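Second two-arm cell: buy matched or mix?
Budgeting and Procurement > Benchtop cells

vsalminen
Posted Mon 1 January
We have one block-sorting station running and money for a second. Two quotes on my desk. Katcombe sells the pair of arms, grippers, table frame and PC as one line item, 26 weeks lead time. Utatow sells arms only, in stock, and we source the rest. Utatow comes out 30 percent lower before labor. The form has to be in by the end of the month. What do people regret leaving out?

dof_counter
Spare gripper fingers and cables. Put them on the original order. A separate order for consumables goes through the whole approval chain again at our place.

Tichý
Take the Utatow arms. Aluminum extrusion is a commodity and so is a PC. The bundle price is mostly somebody else's afternoon with a hex key.

gantry_left
Disagree with Tichý. It was closer to two weeks for us, and most of that was cable routing and getting both arms to a common zero. If your labor is free on paper, fine. Ours is billed internally.

Tichý
Two weeks of labor against a 26-week wait. I would still take the two weeks.

gantry_left
The wait costs nothing if the first station isn't saturated. Is it?

vsalminen
It is booked through October. So the wait does cost us.

dof_counter
Then what is the duty cycle and payload? Sorting toy blocks does not need the larger Katcombe arm. You may be comparing two different classes of machine.

vsalminen
Fair. Katcombe quoted their mid-size because the small one is discontinued. Payload is one block at a time, three bins per table, and both arms have to share the middle of the table. Reach matters more than payload. Current station, so you can judge the footprint:
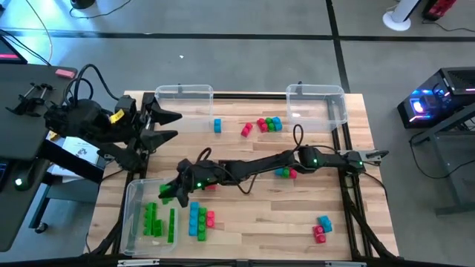
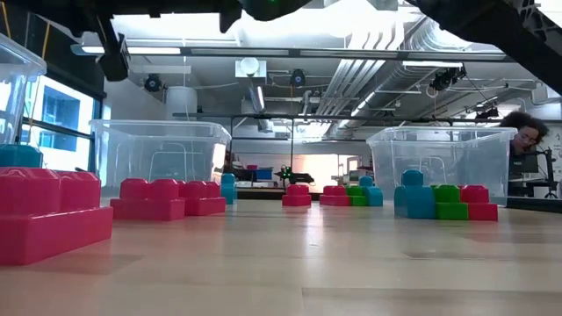 The table size is fixed by the floor plan, so the second one has to match it. Power is available on one side only.

gantry_left
With that table I'd budget the frame as its own line whichever way you go. Lustari cuts extrusion to length and ships in 3 weeks. Don't let the arm vendor mark it up.

Tichý
So we agree on buying it in parts.

gantry_left
On the frame. I still want one vendor responsible for arms and grippers together. When a gripper drops off the bus you do not want two support desks pointing at each other.

vsalminen
Utatow will supply grippers, I hadn't asked for the price. Requesting a revised quote with grippers, spare fingers and one spare cable set per arm. Frame from Lustari, PC through our normal IT contract. I'll post the totals when I have them.

dof_counter
Ask for the warranty start date in writing. Ours started at shipment and the crates sat in receiving.

Venla Salminen
(same person, work account) Added to the request. They want a PO number before they'll confirm anything on warranty - has anyone got around that?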